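Week 6: Keeping a household account book

These notes go with the Tuesday class. Read them before you come, as we will spend most of the session on the exercise at the end and I won't go through the definitions again. Bring a pencil, a ruler and your own book if you have started one. If you missed week 5, borrow the sheet on sorting receipts from Liv Holmgren, who has the spare copies.

## What the book is for

A household account book records money coming in and money going out. It is the simplest form of bookkeeping and it has been kept in much the same way for a very long time. A ruled notebook will do. So will a spreadsheet, but in this course we work on paper first. People who begin on paper tend to understand what the spreadsheet is doing when they move to it later.

The book answers three questions. How much came in during the period? How much went out, and on what? How much should be left? The last one can be checked against the bank statement and the cash in your purse, and that check is the point of the whole exercise. A book that is never checked is only a list.

It does not tell you what you own or what you owe. For that you need a separate sheet, which we will do in week 8.

## Single entry and double entry

In single entry, each payment is written down once. You buy bread, you write the date, the word "bread" and the price. In double entry, each payment is written twice: once in the account the money left, and once in the account it went to. Businesses use double entry as it catches more mistakes and shows what is owed as well as what has been paid.

For a household, single entry is enough. Some of you have asked whether you should learn double entry anyway. It is worth knowing the idea, and there is a short optional sheet on it, but please don't try to run your home accounts that way this term. It takes a good deal longer, and most of the people who have tried it in earlier years gave up by December.

## Setting out the page

Use a double page for each month. Rule the left-hand page for money in and the right-hand page for money out. The columns on the right-hand page are:

| Column | What goes in it |
|---|---|
| Date | The day the money left you |
| Details | Who was paid, and what for |
| How paid | Cash, card, direct debit, transfer |
| Amount | The full amount paid |
| Heading | The spending group it belongs to |

The left-hand page is the same without the last column, unless you have several sources of income and want to keep them apart.

Leave the first line of each month for the balance brought forward. This is the amount left at the end of the month before. If it is your first month, it is the amount in the bank plus the cash you have at home on the morning you begin. Count the cash properly. A guess here will follow you through every page.

Write in pen once you are sure of a figure. Don't use correction fluid. If you make a mistake, put one line through it so that it can still be read, and write the right figure above. You may want to know later what you first wrote.

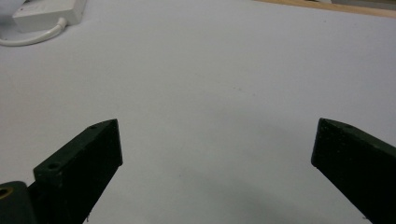
## Choosing headings

New book-keepers nearly always choose too many headings. They have one for milk, one for birthday cards, one for the window cleaner, and after a fortnight they can't remember which is which. Others have only "bills" and "everything else", and then "everything else" swallows most of the money and tells them nothing.

Start with these:

- Rent or mortgage
- Fuel, water and council tax
- Food and household
- Travel
- Clothes and shoes
- Health
- Insurance
- Leisure and presents
- Repairs and replacements
- Savings

Change them to suit your own home, but do it at the start of a month and write the change inside the front cover. If you split a heading in the middle of a month you will have to go back and sort the earlier entries again.

A supermarket receipt often covers more than one heading. You have two choices. You can split the receipt, so that £6 of socks goes under clothes and the rest under food. Or you can put the whole receipt under food and household and accept that the figure is a little too high. Either is fine as long as you do the same thing each time. I split a receipt only when the odd item costs more than £4, and I have that rule written in my own book.

## Timing

Enter a payment on the day the money leaves you. With cash and debit cards this is simple. Credit cards are harder. There are two ways of dealing with them, and both are used by sensible people.

**Method A.** Enter each purchase on the day you make it. When the card bill comes, don't enter it, as the purchases are already in the book. Your record of spending is up to date, but your balance will not agree with the bank until the bill has been paid.

**Method B.** Enter nothing when you buy. When you pay the bill, enter it once and split it among the headings using the card statement. Your balance agrees with the bank, but your record of spending runs a month behind.

The usual mistake is to mix the two, so that the same coat is counted when it is bought and again when the bill is paid. In class we use Method A. If you already use B and it works for you, carry on with it, but say so on your exercise sheet so that I mark it correctly.

Yearly payments such as car insurance are entered in full in the month you pay them. That month will look dreadful. You can spread the cost in your budget, which we come to in week 7, but the account book must show what was paid and when.

## Transfers and refunds

Moving money from a current account to a savings account is not spending. The household still has it. If your book covers both accounts, the transfer should not be in either total; make a note of it at the foot of the page. If your book covers the current account only, enter it under Savings, as the money has left the part you are recording. Decide now which sort of book you are keeping.

Drawing cash from a machine is also a transfer. Enter what you buy with the cash, and not the withdrawal itself.

A refund goes on the right-hand page, under the heading it was first spent from, with a minus sign in front. Don't put it on the left as income. If you returned a pair of shoes, you spent less on shoes — you did not earn anything.

## Closing the month

Do this on the last day or the day after. The longer it is left, the harder it gets to remember what a scribbled "A. £30" was.

1. Add up the left-hand page, leaving out the balance brought forward.
2. Add up the right-hand page.
3. Take the balance brought forward, add total in, take away total out. This is your book balance.
4. Add the bank balance to the cash in hand. If you use Method A, take off what you owe on the card.
5. Compare the two figures.
6. Total each heading and check that the headings together come to the total out.

If the figures in step 5 agree, rule a double line and carry the balance to the next month. If they don't, work out the difference before looking for the error. A difference that divides exactly by nine often means two digits have been swapped, such as 54 written for 45. A difference equal to one of your entries means that entry is missing or is in twice. A difference of twice an entry usually means it was put on the wrong page.

Small cash differences happen to everyone. Once you have looked properly, enter the difference as "unexplained" and move on. Keep it as a line of its own so that you can see whether it is growing. Don't hide it in the food total.

## Worked example

The Pernon household begins the month with £412.50 in the bank and £27.50 in cash. The balance brought forward is £440.00.

| Item | In | Out |
|---|---|---|
| Wages | £1,650.00 | |
| Rent | | £720.00 |
| Fuel, water and council tax | | £248.00 |
| Food and household | | £316.40 |
| Travel | | £94.00 |
| Clothes and shoes | | £38.60 |
| Repairs and replacements | | £50.00 |
| Leisure and presents | | £63.00 |
| **Total** | **£1,650.00** | **£1,530.00** |

Book balance: £440.00 + £1,650.00 − £1,530.00 = £560.00.

At the end of the month the bank shows £541.00 and there is £19.00 in cash, which makes £560.00. The book agrees and can be closed.

## Exercise for Tuesday

Use the sheet headed "Vulley household". It has a month of receipts and a bank statement. One receipt has been left out of the pile and one payment is on the statement only. Rule up a double page, enter everything, close the month and find the difference. Allow 50 minutes. You may work in pairs, but each person should rule and fill in their own page.

Aurelio Cortés is taking the second group while I am with the first. Please hand your sheets to whichever of us is in the room, with your name on the back.

Reading for week 7: section 4 of the course booklet, on budgets. Bring one closed month of your own, with the amounts covered up if you prefer.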